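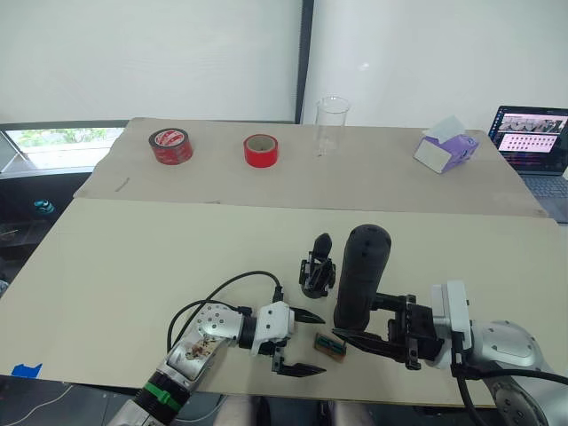

Please tell me the seeded loaf is coming back, read a message we had in June, and I'm delighted to say it is!

DELLUS BAKERY REOPENS ON FLEURY STREET

I've been baking in my mum's garage since the old shop shut (sorry, Mum), so getting the keys to a proper place feels wonderful. We'll have 2 ovens, a bigger counter and the flour we've always loved from Grirnier Mill. The seeded loaf stays as it was, a bit dark on the bottom and very good toasted.

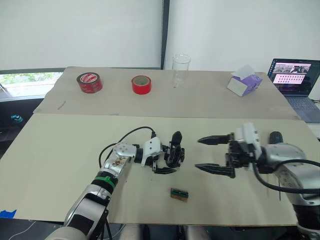

Worktable with a pale beige board on top.

I'm also bringing back the cheese scones, the rye and those sticky plum buns that used to go before lunch. Over 600 of you signed up for bread by post while we were away,

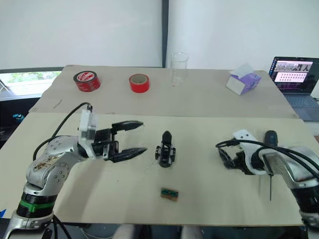 and that's carrying on too, with the same prices and the same brown bags. If you live near Mollel Green you can collect from the shop and save yourself the postage.
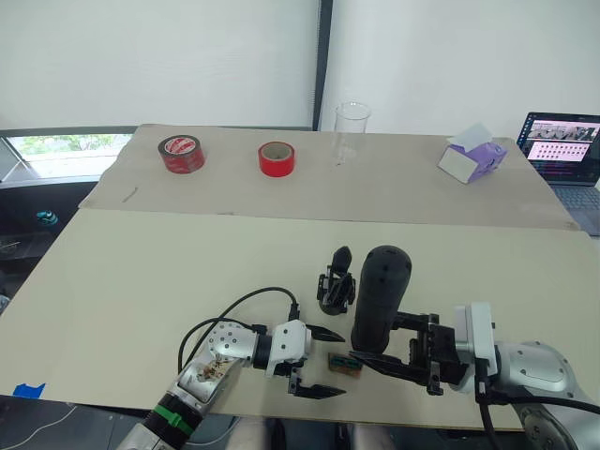
Opening hours and orders

Doors open at 10 every morning. Order the day before if you want rye, and ring the shop for big party orders.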